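Visit to the Palov demonstration kitchen, Vumimside

In December two of us from the Bhuiyan canteen group went to Palov to prepare our equipment budget. We wanted to see a two-armed robot at kitchen work before asking for any money. 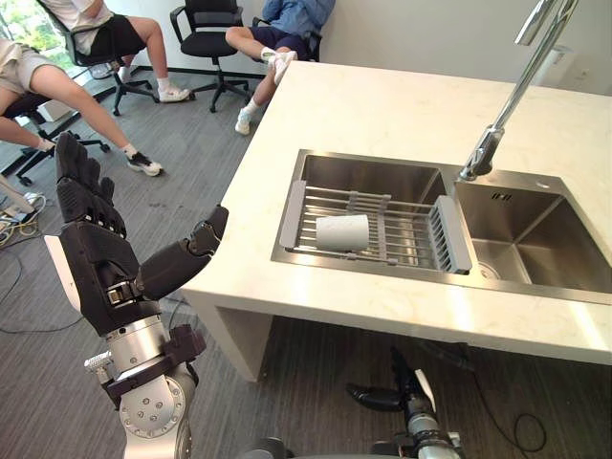 Photo: Umut Toprak

Our host, Mirsad Popescu, began with the room and its costs. The island has a double sink with a rack over one basin, and he advised us to measure our own counters first, as changes to furniture are often forgotten in the budget.
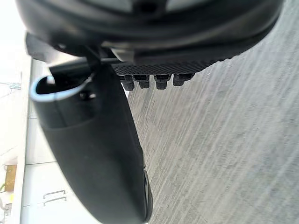
Must the fingers be budgeted separately?
At Palov they are quoted on their own line, and Mr. Popescu recommends to order one spare pair with the first purchase.

After coffee we spoke about service. The contract we were shown is for two years and has 73 pages, so we took a copy home.
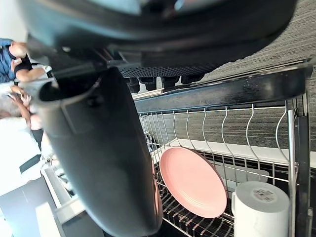

The second year costs more than the first, and training of staff is not included. For our site in Ukby we would also need a person on duty during the trial - this must go in the plan as well.

We asked about dishes too, because our plates are heavier than household ones. Mr. Popescu suggested a trial of nine weeks with our own plates before we sign. 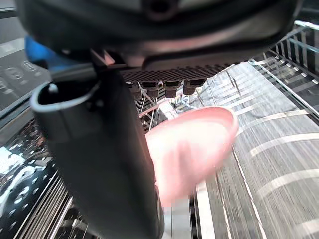 Pink plate at the gripper, with the wire rack behind.

Our request for the trial goes to the purchasing office next month.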